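The Bench Letter
Kit of the month: the Nastska hand gripper

I promised you a review of the Nastska back when the weather was still awful, and then March got away from me completely. A few of you wrote in to nag (hi, Randa Twal, I got all three emails). So I cleared the good table, put the soldering pile in a box where I don't have to look at it, and gave the thing a proper few weeks of use.

Quick background if you're new here. The Nastska is a two-finger gripper you hold in your hand, with a camera riding along on it. You squeeze, the fingers close, the camera records what they did, and the software that comes with it turns your recordings into something you can train an arm on. You don't need the arm to start. That's the whole sales pitch, and it's a good one for people like me who have a garage and a day job and do not have a robot arm's worth of money lying around.

Beneck sells it two ways. There's the kit, which comes as a bag of parts and a manual, and there's the rental, where they ship you one already put together and you send it back at the end of the month. I went with the kit because I like putting things together. Rania Karam, who you'll remember from the label printer issue, took the rental, and we've been comparing notes over the phone most Saturday mornings while her kids watch cartoons in the background.

Building it

The kit went together in one evening, minus a break for dinner. The manual is mostly pictures, which I love, except for the page on the finger linkage where the picture is drawn from the back and doesn't say so. I put the left side on backwards, took it off, put it on backwards again, and then went to bed. In the morning it took me 5 minutes! If you buy one, look for the tiny arrow stamped on the inside of the link. It should point at you.

The screws are nice. I know that's a funny thing to care about, but I've built a lot of cheap kits with screws made of cheese, and these ones bite properly and come with spares. The trigger is a bit stiff for the first day or so and then loosens up. Rania's was already loose when it got to her, and she thinks hers is a touch too floppy now, so maybe ask about that if you go the rental way.

Setup on the computer side was less fun. The software wants an account, and the account wants to send you a code, and my code went to junk mail four separate times. Once I was in, though, it was fine. You plug in, you wave the gripper slowly over your table until the bar fills up, and you're ready to record.

What I tried it on

I started with soft, friendly stuff. Sponges, a rolled-up sock, the foam blocks that came in some other package. The gripper is lovely with all of those and I got cocky fast. I recorded 300 pickups of those in the first week, which sounds like a lot until you find out each one only takes a few seconds and you can do them with the radio on.

Then I moved on to what I really wanted, which was small hardware. I would dearly like a machine to sort my nuts and washers one day. My father-in-law left me a coffee can of mixed hardware that I've been ignoring for years, and I'd be a happy man if I never had to tip it out on a towel again.

Small metal parts are a whole different sport. They slide, they hide under each other, and when they sit close together it's hard to get a finger down on one without nudging its neighbor. My best advice is to come in slow and flat and pick your angle before you get low. Coming straight down feels right and it mostly isn't. I also switched to a plain white surface for all of my small-parts sessions and I'm never going back, everything shows up so much better in the recordings.

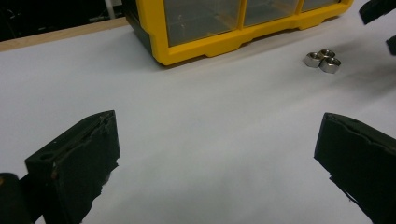
Three hex nuts, one white tabletop, and the drawers still to come.

Those finger pads, by the way, are my one real gripe. The grip they give you is terrific, they hold a nut without you having to squeeze like mad, but the edges fray. Beneck sells replacements in packs of 7, an odd number for something you fit in pairs, and I'd love to hear the thinking there. I wrote to their support address and got a very kind reply from Jihad Rawashdeh, who suggested cleaning the finger with rubbing alcohol first and pressing the new pad down overnight under a book. I haven't done a full set that way yet. I'll report back.

How it compares

A couple of you asked about the Varma, and I did borrow one from Behrouz Mazandarani for a weekend. It's lighter, and my wrist was grateful. The fingers are thinner too, so it sneaks in between things more easily. But the camera sits higher up and I found I lost sight of tiny parts right when I needed them most, and the software only lets you keep up to 2,000 recordings before it starts asking for a bigger plan. If you're doing mugs and boxes I'd say go Varma. For fiddly bench stuff I'd take the Nastska, frayed pads and all.

There's supposed to be a third one on the way from Penetti, and Leen Kassab swears she's on the list for an early unit. Leen, if you're reading, you owe me a turn with it.

Should you get one?

If you've got an arm already, or you've got a friend with one who'll run your recordings, yes, I think so. If you're only curious, do what Rania did and rent for a month. You'll know after a couple of evenings whether you're the kind of person who enjoys picking up the same nut over and over (I am, apparently, and my family has stopped asking).

Next month is the desk vise roundup. I still need someone to lend me a small one with soft jaws, so hit reply if yours can spare a couple of weeks away from home. I'll pay the postage both ways.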